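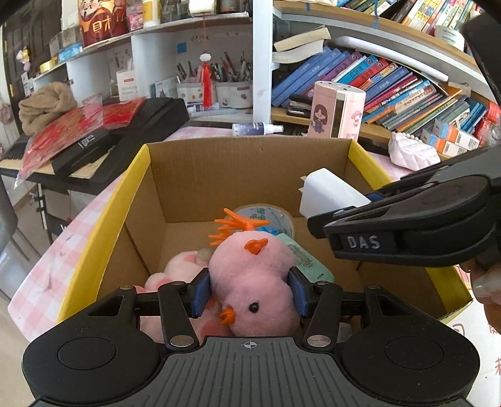 Slide 1. Pink chick and power adapter over the toy box.

Leave this one up while people find seats. Then open with the question: can a machine tidy a kid's desk yet? Hands up for yes, hands up for no. Remember the split, we come back to it at the end.

Start with the chick. Soft, fuzzy, hanging head-down between two blue pads. I love this grip! Plush forgives you: squeeze a bit too hard and it just gives. Now the adapter, white and hard, with two metal prongs sticking out. Same kind of job on paper (pick up, move, let go) and a completely different problem for the fingers.

Point into the box. Another plush, a round lidded container, something flat and mint green leaning across the bottom. Ask the room which one they'd least like to program. Wait for an answer, even if it takes a while.

Slide 2. Numbers from the Mabaso trials. 3395 pickups since August, 300 of them dropped or missed. Say it slowly. That's wonderful progress and it's still a lot of things on the floor. Most of the misses were flat items lying against a wall of the box. Soft toys hardly ever.

Slide 3. The shop floor. Brinau sorts parts into trays and their cell does very well, but every part arrives facing the same way. A home doesn't do that for you. Mention the 14 bin types if anyone from packing is in the audience.

Slide 4. Lavari clip, shelf tidying. Sound OFF. Let it play right through, including the long pause before the pens. People laugh there, let them.

My own answer: one box, yes, on a good day. A whole room with books, bottles and cords hanging off shelves, no. I think the box is a terrific place to be, though, and four years ago I wouldn't have said yes to any of it.

Ask for hands again. Questions. Covusari handouts are on the table by the door.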